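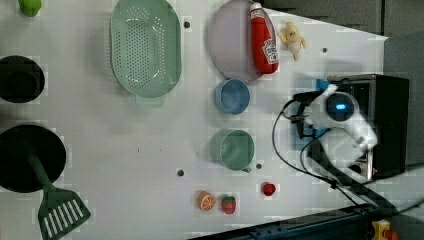 Pots, a plate and one bottle of ketchup

Welcome to the play kitchen gallery! I've been putting this little set together for ages, mostly from the Saturday market at Junalham, and the whole lot has cost me less than one decent grown-up saucepan. The green colander is my favourite - I do love a colander with proper holes, and it drains real peas (I've tried). The lavender plate came in a job lot of 16, and most of the others went to my sister's two.

The black pan and the pot live together in the bottom drawer, with the slotted spatula on top so it doesn't get lost.

Next up is baking, and I get a bit carried away here.

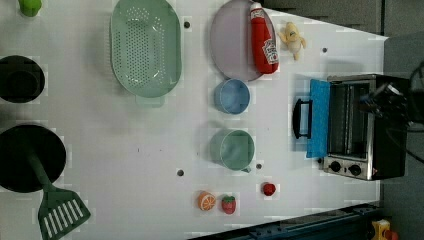
I've always thought a play kitchen wants a cloth or two as well as the food, and a blue one goes nicely with the blue cup. Strawberry, tomato and half an orange is what I'd call a good breakfast! I'm still after a teapot in that same soft green as the mug, so if you spot one in Drarnitz do shout.

More in April, when I've sorted the cake stands.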